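9 Oct 2020

Woke up before the alarm and could not get back to sleep, so I was at the kitchen table by five with the choir budget. The total for the spring concert comes to 804 dollars if we rent the hall on Bayram Street, and that is before the piano gets tuned. The church would be free but it echoes, and the altos hate it. I wrote both options on a card and put it in my bag to show Marama.

Drove in with the window down. There was fog all the way along the river and it didn't lift until I got to the bridge. The gas station by the Haro turnoff has closed for good. They had already taken the letters off the sign. I used to stop there for coffee on Fridays when Dad was in the hospital, and the woman at the register always asked how he was doing. I never learned her name.

Work was slow in the morning. I spent most of it on paperwork and one long phone call about an order that went to the wrong building. I ate at my desk. Leftover rice, an orange, the last two of the ginger cookies.

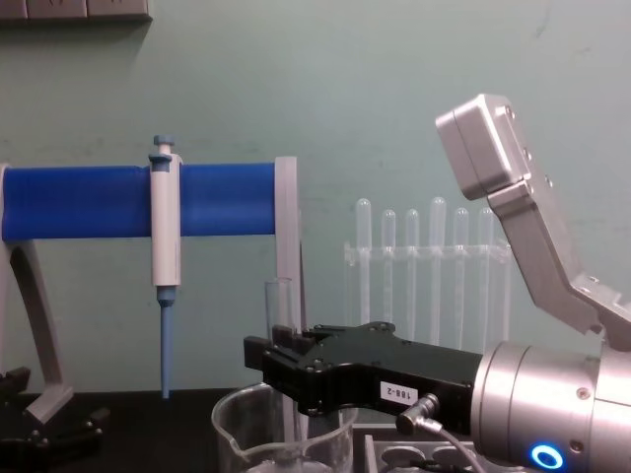
Marama Pryor called at lunch about the Brahms. She thinks we should drop it. We have 2 tenors left, and one of them is going to be away for most of the winter, and the middle section falls apart without a line underneath it. I said we could move a couple of the low altos over. She said that was what we tried in September and it sounded like people humming in a stairwell. She's right about that. While she talked I stared at the pipette hanging off its blue bar, pointing straight down at the bench, and thought about how she tells us to stand when we sing – hung from the top of the head, feet hardly needed. I have been in that choir long enough that I see posture in everything. We agreed to keep the Brahms through one more rehearsal and then decide. If it goes, she wants to put in the lullaby by the Zirnenell sisters, which is pretty but has five verses and the same tune for all of them.

I told her the hall price. She was quiet and then said to ask if they would do a weekday rate.

Got home before dark. Raked the side yard and filled four bags. The maple has dropped nearly everything but the oak is still holding on, so I will be out there again next week. Found my good pruning shears under the hedge, rusted at the hinge. I put oil on them and left them on newspaper in the garage.

Soup for supper. Called Mom after. She is reading a mystery called Bamumard and says she knows who did it by page 105, but she said that about the last one too and was wrong. Her knee is better. She wants her big roasting pan back before Thanksgiving, and I have no idea where it is. I looked in the basement and in the cabinet over the fridge.

Practiced for half an hour in the back bedroom with the door shut. The high part on the second page is still tight. It goes better if I breathe two bars earlier than I want to, so I marked it in pencil.

Need to call the hall tomorrow, buy leaf bags, and look for the pan in the attic.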